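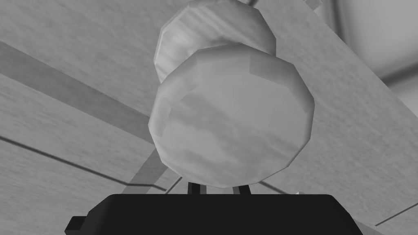

A pale gray faceted part held above a black gripper, computer rendering.

Stirkard Clubman wheel and pedal set, tested over one winter

The box says the Clubman will "bring the paddock home." I have heard that line, or one like it, from every sim racing company that has taken my money, so I set a low bar and bolted the thing to my rig on a Wednesday night.

I race a GT4 car in a regional series, seven rounds a year, and I bought this set to learn tracks before paying to drive them. I don't care about lights on the rim or a phone app. I want a brake pedal that teaches my left leg something useful.

The brake is the best part. It has a load cell, and Stirkard rates it to 200 pounds, though I never pushed it that hard. With the stiffest of the supplied rubber inserts it feels close enough to a real pedal box that I could work on trail braking without laughing. The throttle is vague over the first inch of travel — too vague for anyone practicing wet laps — and the clutch is there because three pedals look better on the box than two.

The wheelbase is harder to like. Force comes through strong in fast corners and goes missing just when the front tires start to slide, the moment you most need it. Firmware from October helped a little. Stirkard's forum is full of people saying it "transformed" the wheel, and I wonder which wheel they had before.

I lent the set to Nadège Lemaire, who drives for Gestmont and is a good deal quicker than me. She did 26 laps of Grulleler, got off, and said the brake was fine and the rest was a toy. Her lap times got steadily faster all the same, so make of that what you like.

Mounting took me some 53 minutes. Two of the bolt holes on the pedal plate didn't line up with my Pitkänen frame, a very common one, and I ended up drilling. The USB cable is short. The shifter paddles have a nice snap to them, but the left one has picked up a squeak.

Did it make me faster? At the first round I knew which way the corners went, and I braked later into turn one than I did last year. I was also on newer tires, so I'm not giving the Clubman credit for all of it.

At full price, I'd pass. Buy the pedals separately if your dealer will split the set, and keep whatever wheelbase you already own for another season.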